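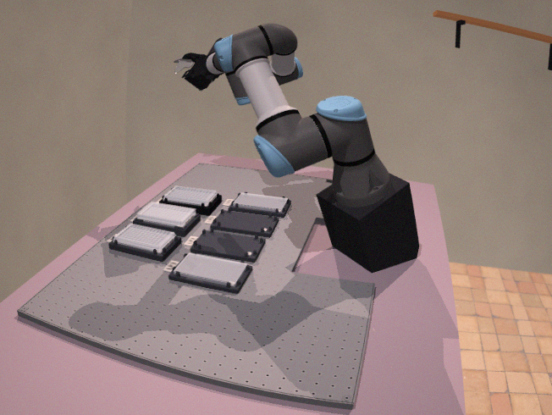

Arm parked clear of the deck, gripper open and empty. Plates in the left column, two holders free in the right.

2024-01-27
Liya Birhane, checks with Hamdia Teshome

Plate handling cell, Mekonnen layout. Pre-run safety check

1. Risk assessment on file, current version. OK. Still has the old Grindach contact on page 2, needs changing.

2. Arm base fixings. OK. Torque marks line up.

3. Gripper parked above plate height before anyone reaches in. OK. Keep it that way, no reaching under a live arm even for a crooked plate.

4. Breadboard flat and secure, nothing left on it that isnt in the layout. OK.

5. Plates seated square in holders. OK on Hamdia's look. Press down all four corners, don't just eyeball it.

6. Labels. COMMENT. Small ones by the holders are hard to read from any distance. Codes too short. Ask Truvard for bigger, same wording as the run sheet. 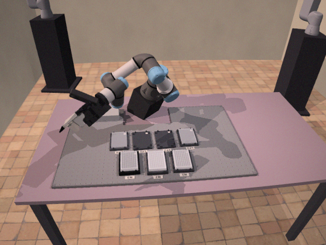
Also agree one reading direction. Run sheet goes left to right from the operator side, and the codes ought to match that. Raised last March, still open.

7. Reach. COMMENT. Check full swing against anything standing near the table, at slow speed, before the job is loaded. Do not rely on the last layout.

8. E-stop pressed and reset, both stations. OK. Log entry 49.

9. Speed limit for set-up work. NOT DONE. Hamdia to confirm the value with Wasness, then write it on the sheet. No set-up until then.

10. Restart only by the person who stopped it. OK, but sign is peeling.

11. Cycle count at last service 2000, next service date blank. Fill in pleese.

Result: hold on item 9. Items 6 and 7 can be closed on the next visit.
LB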